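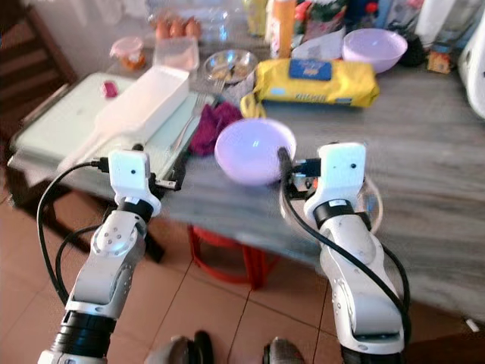

*Dos brazos blancos y una mesa gris con vetas.*

# ¿Qué hace un hospital cuando te duele algo por dentro de la cabeza?

No hablamos de un golpe ni de un dolor de cabeza. Hablamos de preocupaciones, miedos, tristeza que no se va. Eso también se cuida. Se llama **salud mental** y la tiene todo el mundo: tú, tu profe, el señor del pan.

## Primero, una palabra rara: ansiedad

Imagina una alarma de incendios. Suena si hay humo. Bien. Pero a veces suena con una tostada. Mal, qué susto.

Tu cuerpo tiene una alarma parecida. Cuando hay peligro, el corazón va rápido, las manos sudan, la tripa se aprieta. Sirve para correr o pedir ayuda. La ansiedad es cuando esa alarma suena mucho, muy fuerte, o sin que haya humo.

Pasa antes de un examen. Pasa al dormir fuera de casa. Si pasa casi todos los días y te quita las ganas de jugar — toca contarlo.

## ¿A quién se lo cuento?

A un adulto de confianza. Tu madre, tu abuelo, la tutora. No hace falta explicarlo bien. Vale con «me encuentro raro» o «tengo un nudo aqui». Si la primera persona no te entiende, prueba con otra.

Después, a lo mejor vais al centro de salud. En Vellville, por ejemplo, está el Centro Nasrallah, con una planta entera para niños y niñas de hasta 16 años. El año pasado pasaron por allí unos 800.

## ¿Y qué me van a hacer?

El primer día, hablar. O dibujar, si hablar cuesta. La visita no lleva pinchazos.

Puede que conozcas a:

- **Psicóloga o psicólogo.** Escucha, pregunta, enseña trucos para la alarma.
- **Psiquiatra.** Es médico. Puede recetar medicinas, si hacen falta. No siempre.
- **Enfermera o enfermero.** Mira cómo duermes, cómo comes, cómo vas.
- **Trabajadora social.** Ayuda a la familia y habla con el cole si le dais permiso.

En el Nasrallah hay un grupo de los martes no, perdón, de las tardes: se llama Drilar. Empieza a las cinco. Juegos, merienda y un rato para contar cosas (quien quiera).

## Un truco para probar ya

Se llama la respiración del caracol. Lenta.

1. Siéntate. Pies en el suelo.
2. Coge aire por la nariz mientras dibujas una espiral en la palma con un dedo.
3. Suéltalo por la boca deshaciendo la espiral.
4. Repite cinco veces.

No borra el problema. Baja el volumen de la alarma un poco. Si te mareas, para y respira normal.

## Preguntas que llegan mucho

**¿Es culpa mía?** No. Como tampoco es culpa tuya tener asma.

**¿Se van a enterar en clase?** Lo que cuentas en la consulta es privado. Solo se avisa a otros adultos si tú o alguien está en peligro.

**¿Se cura?** Muchas veces se pasa o mejora un monton. Tarda. Semanas, meses, depende.

**¿Y si estoy muy mal ahora mismo?** Díselo a un adulto ya, aunque sea de noche. Despiértalo. Si no hay nadie cerca, llama a emergencias.

## Para seguir

El cuaderno *Ireo*, 17 páginas, tiene más trucos y un termómetro de emociones para colorear. Pídelo en el mostrador de la entrada — es gratis.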